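The Purple Cup

My aunt had the firm Plultix in her kitchen for one winter, and I was the person who wrote the reports. It was simple work. I came at seven in the morning, I drank tea, and I wrote down what the arms could do and what they could not do.

The wish of the firm was modest. They did not speak of cooking. They said: first the dishes after breakfast, one bowl and one cup, from the table to the rack. My aunt laughed very much at this. She had washed dishes for 2,230 mornings in the canteen at Greltach (it was her own number, from her pay book) and she had never once needed a plan for it.

I learned in those weeks to look at a cup for a long time. A person does not look. The hand goes out, and the cup is already in it while the person is thinking of the bus. For the arms each cup was a new country. How wide is the rim, how hard may one press, where does the table end and the wall begin.
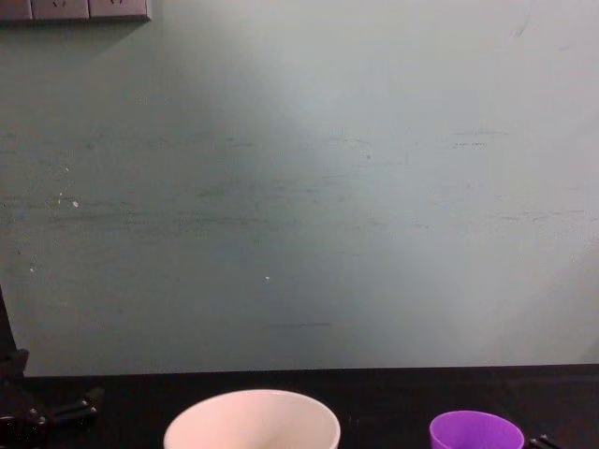 Bowl and cup against the green wall, morning.

The marks on that wall made my aunt ashamed. She wanted to paint before the engineers saw it, and I told her that engineers do not notice walls. I was wrong about this. In the second week one of them asked me, very politely, if the wall was always so, and I wrote it in the report under "conditions".

On the good days the cup arrived in the rack. On the bad days it lay on its side and rolled, and my aunt put out her hand and caught it without stopping her sentence. I did not know in which column to write this. The form had a place for success and a place for failure, but it had no place for my aunt.

In January there came a new program with the name Thevar. The arms became slower and also, I thought, more polite. They went to the cup and waited beside it, open, as a guest waits at a door. I began to hope for them. I must confess that I once moved the cup two centimetres nearer when I was alone, and then I moved it back, for the report should be correct.
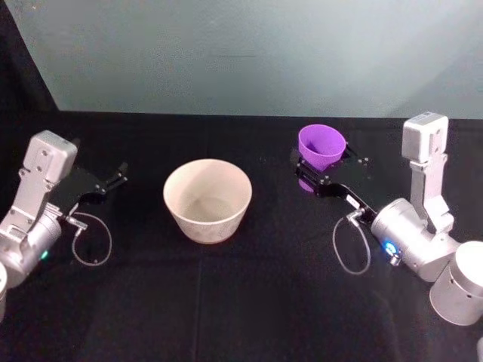
Leave them, my aunt said from the stove, they are only slow, and you also were slow, you broke more than any machine when you were small and I let you wash up all the same.

I asked her if she would keep them, supposing that they learned it.

She thought about it while the water ran. She said that she would like to have them for the big pots, because of her shoulder. The cup she would keep for herself. In the morning her fingers were stiff, and the warm water was good for them, and afterwards she could do her buttons.

I wrote down the part about the pots. Then I looked for the place where the buttons should go, and I wrote them at the bottom of the page, in small letters, and went to catch my bus.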